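About Clutine

Home > Company > About Us

Clutine is a transcription and captioning bureau in Lodton. We convert recorded speech to text for hearings, board meetings, oral history collections, research interviews and training courses. All work is done by staff transcribers and checked by a second listener before release.

The company was set up to transcribe zoning appeals, and that work still shapes how we operate. An appeal record has to show who spoke, in what order, and in which words. It also has to show where the recording could not be understood. The same rules are applied to every job we accept, including short internal meetings that will probably be read once.

What we produce

Full verbatim transcripts include false starts, repeated words and fillers. They are used where the wording may be challenged later. Clean verbatim transcripts drop the fillers and false starts but leave grammar and word order as spoken. We do not offer summaries or minutes. A summary requires a decision about what mattered, and that decision belongs to the people who held the meeting.

Caption files are timed to the shot and limited to two lines per caption. A caption is broken at a clause boundary where the speech allows it. If a speaker is too fast for a comfortable reading rate, the text is condensed slightly and the uncondensed version is supplied as a separate file.

Timestamps are placed at each change of speaker. They refer to the elapsed time of the file supplied to us, so clients should send the final edit. Restamping after a recut is charged as new work.

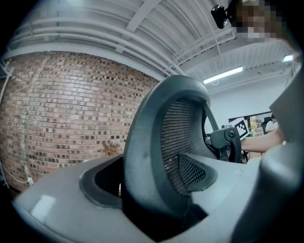
Could the unclear passages be listed separately, asked a county clerk's office in response to our last client survey, so that its staff would not have to search the whole transcript for brackets? All transcripts are now delivered with a query sheet. It gives the timestamp of each unclear passage, the bracketed text as it stands, and the transcriber's best reading if there is one. Best readings are kept out of the transcript itself unless the client confirms them in writing.

How a job moves through the office

Incoming files are logged, copied to working storage and checked for length, channel layout and clipping. The original is locked and is never edited. Filtering is applied only to the working copy, and the log states which filter was used. Heavy noise reduction can remove consonants along with the noise, so the second listener always has the unfiltered channel available.

Assignment is by subject. A transcriber who has handled drainage disputes will get the next drainage dispute, as the vocabulary carries over. Long recordings are split at natural breaks and shared, with a common speaker list and spelling sheet open to everyone on the job.

The second listener plays the recording from start to finish against the draft. Spot checks were used in our early years and were dropped. They caught typing errors reliably and misheard negatives very poorly, and a missed "not" is the more serious fault.

Names, part numbers and street addresses are checked against documents supplied by the client. Where nothing has been supplied, they are spelled as heard and marked for confirmation.

Reference library

Our spelling and usage reference is called Pugh. It began as a drawer of index cards and is now a searchable file holding local place names, agency abbreviations, trade terms and the preferred forms of each regular client. An entry records the source of the spelling and the last time it was confirmed. Entries that conflict between clients are stored side by side, and the job number determines which one applies.

Pugh is reviewed every June. Entries for offices that have been renamed are kept, with the earlier name still searchable, as older recordings continue to come in. Clients may request a copy of their own section at any time.

Oral history work

The Rustero collection is our largest archive project to date: 468 recorded interviews with mill and rail workers, made on cassette and transferred by the holding library. Transcripts keep regional grammar exactly as spoken. Dialect pronunciation is left in standard spelling, with a note at the head of the file where the collection's editors have asked for one. Tape flips are marked, and any gap they leave is marked as well.

Work on the collection led us to change how overlapping speech is set. Overlaps were formerly run together in one paragraph. Each speaker now gets a separate line with a shared timestamp, which takes more space on the page and is easier to quote from.

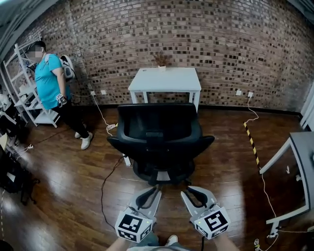

Please keep the pauses in, wrote a reader of the Rustero transcripts, pointing out that a long silence before an answer can change how the answer is understood. The house style did not cover this at the time. Any pause of five seconds or more is now marked in oral history work, with its length. In hearings and meetings pauses are left unmarked unless the order form asks for them.

Confidentiality and retention

Recordings are stored on our own servers in Lodton and are available only to staff assigned to the job. Working copies are deleted when the client accepts the transcript. Locked originals are deleted at the end of the retention period given on the order form. A deletion notice is sent in each case and should be kept with the client's records.

Sealed matters are handled on machines without a network connection. Delivery of sealed work is by encrypted drive, with the passphrase sent separately.

What we do not take on

We do not transcribe recordings made without the knowledge of the people speaking, except under a court order. We do not certify translations. Audio in languages other than English is returned unopened past the intake check.

Sending us a recording

Uncompressed files are preferred. Separate channels for each microphone should be left separate. Please include an agenda, a list of speakers and any papers read aloud. For new clients we will transcribe a sample of two minutes from the actual recording at no charge, and the quote is based on that sample.

Order forms, the current rate sheet and the house style guide are on the Documents page. Questions about a job in progress should quote the job number.

Page last revised 12/05/2024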